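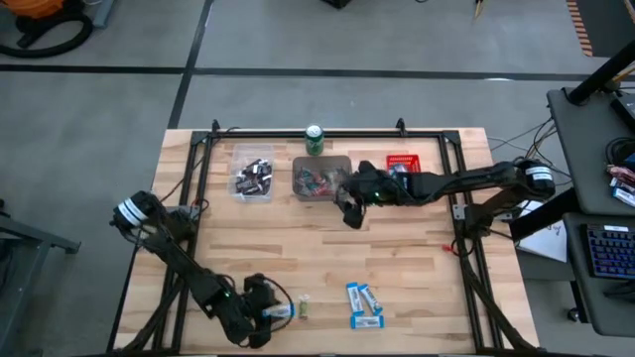 Getting a Kid's Stage Costume Through a Whole Run

Posted Wed 11 July by Jairo Flores

Show season is here again and I love it! My daughter is in the chorus at the Bovbridge Playhouse this summer (two songs and a very fast change into a sailor suit), and after three years of sewing, gluing and late-night ironing I've picked up a pile of tricks that I wish I'd had for our first musical.

Quick changes

Swap buttons for snaps or hook-and-loop tape, then sew the old buttons back on top so the front looks the same from the seats. Hook-and-loop is faster but it rips loudly, so keep it for changes that happen under music. For a quiet scene, use big snaps. Size 10 is great for small fingers.

Lay everything out in the order it goes on, with the first piece on top. Shoes go beside the pile with the laces already loosened, or better yet, thread them with elastic and skip tying altogether.

Sweat and stage makeup

Mix one part cheap vodka with one part water in a spray bottle and mist the inside of the costume after each show. Hang it somewhere airy overnight and the smell is gone by morning. It's an old wardrobe trick and it works so well! Try a hidden seam first, and skip it on silk or acetate.

For foundation on a collar, rub in a little dish soap with an old toothbrush, leave it 20 minutes and rinse with cool water. A strip of white cotton basted inside the neckline saves you most of this work, and you can pull it out and wash it by itself.

Tap shoes

Check the screws before every performance. A loose tap buzzes, and a lost screw will find somebody's bare foot. If one keeps backing out, push a sliver of wooden toothpick into the hole with a dab of wood glue, let it dry and drive the screw again.

Scuffs on black patent come off with a bit of petroleum jelly on a soft rag. Buff it all away, soles especially, or somebody's going to slide!

Hems that grow

Kids shoot up between auditions and closing night. Leave 2 inches in the hem and stitch it by hand with long loose stitches, so you can drop it in front of the TV the night before. White vinegar and a warm iron will usually take out the old crease line.

My backstage kit

Safety pins in three sizes, a needle already threaded in black and another in white, bobby pins, clear elastic, baby wipes, a lint roller, fabric tape and a granola bar. I keep mine in a lunch box with our name on the lid, and it lives in the car until the last performance.

Next time: painting canvas sneakers so the color doesn't crack.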